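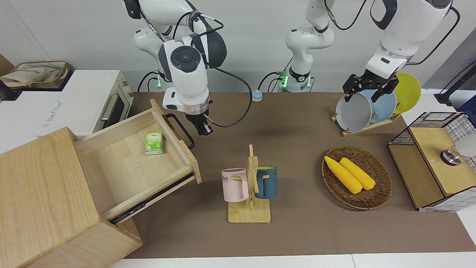 お皿は重ねてしまったほうが場所をとらないのに、どうして立てておく家があるんですか、という質問が読者からとどきました。まえに食器だなの話をのせたとき、コメントらんに書きこまれたものです。

もっともな質問です。重ねたほうがたくさん入るのはたしかです。それでも立てておく道具は昔から作られていて、今も使われています。今回は、台所のものの「おき方」について説明します。おき方は大きく分けると、立てる、つるす、のせる、引き出しに入れる、の四つです。

シェア 34　コメント 16

■ 立てる

お皿を立てる道具を「皿立て」や「ディッシュラック」といいます。木のもの、金属のもの、プラスチックのものがあります。

木の皿立てには、台から短い棒が何本も出ているものがあります。この棒を「ペグ」とよびます。棒と棒のあいだにお皿のふちを入れると、お皿は少しななめになって棒にもたれ、そこで止まります。お皿は丸いので、平らなところにそのまま立てようとすると、ころがったりたおれたりします。前とうしろから棒でささえているので、立っていられるのです。

立てるとよいことは二つあります。

一つめは、水が下に落ちることです。洗ったお皿を平らにおくと、まん中のくぼみに水がたまります。立てれば水は下のふちのほうへ流れ、そこから落ちます。お皿とお皿のあいだに空気も通るので、両面がかわきやすくなります。

二つめは、ほしいお皿だけを取れることです。10まいのお皿を重ねたとき、いちばん下のお皿を使うには、上の9まいを持ち上げなければなりません。立ててならべてあれば、ほかのお皿を動かさずに1まいだけぬけます。図書館の本がたてにならんでいるのと同じ考えです。

かわりに、立てると横に場所がいります。家族の多い家では、毎日使うお皿だけを立てて、たまに使うお皿は重ねてたなに入れることもあります。

お皿のほかに、なべを立てることもできます。写真の皿立てには、水色のお皿と黄色のお皿といっしょに、灰色の丸いなべが立ててあります。なべはお皿よりあつみがあるので、棒のあいだがせまい皿立てには入りません。むりにおしこまず、入るところをさがしましょう。重いなべを立てるときは、手をはなす前に、ぐらぐらしないかたしかめます。

■ つるす

マグカップには、取っ手がついています。飲むときに持つところですが、かけるときにも使えます。

太い柱が1本まっすぐ立っていて、そこから棒がえだのように出ている道具があります。「マグツリー」といいます。ツリーは英語で木のことです。えだに取っ手を通すと、カップはそこにぶら下がります。

カップを重ねると、下のカップにはまりこんで取れなくなることがあります。むりにひっぱると、ふちが欠けることもあります。つるしておけば、カップどうしがはまりこむことはありません。

マグツリーを使うときに大事なのは、つり合いです。片方にばかりカップをかけると、重さがかたよってたおれやすくなります。1こめを右にかけたら、2こめは左にかけます。外すときも同じで、右と左からかわりばんこに取るとつり合いがくずれにくくなります。

マグツリーのいちばん下には、広い台がついています。四角いものも丸いものもあります。この台がせまいと、柱はすぐにかたむいてしまいます。足をとじて立つより、少し開いて立つほうがふらつかないのと同じです。自分の体でためしてみてください。

■ のせる

くだものや野菜は、かごやおぼんにのせておくことがあります。

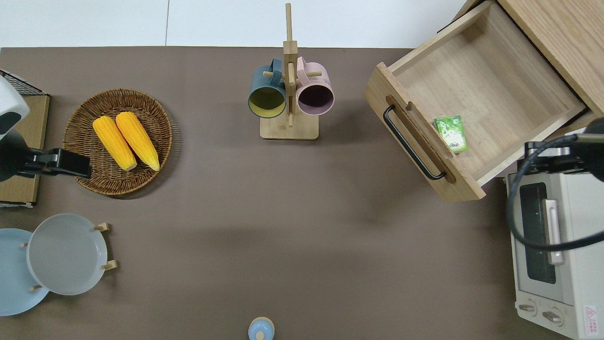 かごのとうもろこしと、マグツリーにかけたカップ

細い材料をたがいちがいに組んで作ったかごを「編みかご」といいます。材料には、竹、つる、やなぎのえだ、紙のひもなどがあります。編み目にすきまがあるかごなら、下からも空気が通ります。

あさいかごは、中のものがひと目で見えます。ふかいかごはたくさん入りますが、下にあるものをわすれがちです。じゃがいもやたまねぎをふかいかごに入れたら、ときどき底まで見るようにしましょう。

とうもろこしのように細長いものは、向きをそろえてならべると場所をとりません。ばらばらの向きにおくと、あいだにむだなすきまができます。

ただし、本物の野菜には、かごに出したままにしないほうがよいものもあります。とうもろこしもその一つで、とってから時間がたつとあまみがへっていきます。すぐに食べないときは冷蔵庫に入れます。かごに向いているのは、あたたかすぎない部屋なら外においておけるものです。

■ 引き出しに入れる

引き出しには、小さいものや、まとめておきたいものを入れます。お茶のように、光や湯気をさけたいものにも向いています。

引き出しがなめらかに動くのは、横に「レール」がついているからです。引き出しはレールにそって前とうしろに動きます。古い家具にはレールがなく、木と木が直接こすれて動くものもあります。すべりが悪くなったとき、木にろうをぬって直すやり方があります。

前の板には取っ手がついています。細長い棒の形の取っ手は、指を何本もかけられるので、力を入れやすい形です。1本の指だけで引くより楽に開きます。長い取っ手のはしだけを持つと、引き出しがななめになって引っかかることがあります。まん中を持ってまっすぐ引きましょう。

小さな箱やふくろを一つだけ広い引き出しに入れると、開けたりしめたりするたびに中で動きます。いきおいよくしめると、おくにぶつかります。仕切りを入れるか、あき箱をならべて小さな部屋を作ると動きにくくなります。牛乳パックを切ったものでもできます。

使い終わったらしめます。開いたままの引き出しは、こしや頭をぶつけるもとになります。小さいきょうだいがいる家では、とくに気をつけてください。

■ 動かさないもの

オーブントースターは、どこかにしまうより、いつも同じ場所においておくことが多い道具です。使うと熱くなるので、まわりにすきまをあけます。どれだけあけるかは機種によってちがい、説明書に書いてあります。

ガラスのとびらも、使ったあとしばらくは熱いままです。開けるときは取っ手を持ちます。上に紙や布をおいたまま使ってはいけません。スイッチを入れる前に、上と横を見るくせをつけましょう。

■ 家で調べてみよう

台所にあるものを一つえらんで、立ててあるか、つるしてあるか、のせてあるか、引き出しに入っているかを見てみましょう。フライ返し、なべのふた、まな板は、家によっておき方がちがいます。なべのふたを立てている家もあれば、うら返してなべの上にのせている家もあります。

調べるときは、家の人に声をかけてからにします。包丁の入っているところは開けません。

見つけたことは、かんたんな絵にして、名前とおき方を書いておきます。友だちの家とくらべると、同じ道具なのにおき場所がちがうことがあります。身長や、右ききか左ききかによって、取りやすい場所は変わるからです。

まな板のおき方については、コメントらんでも意見が分かれています。立ててかわかすという人と、つるすという人がいました。つるすには、はしにあながあいているまな板がいります。

2024年12月21日

コメント 16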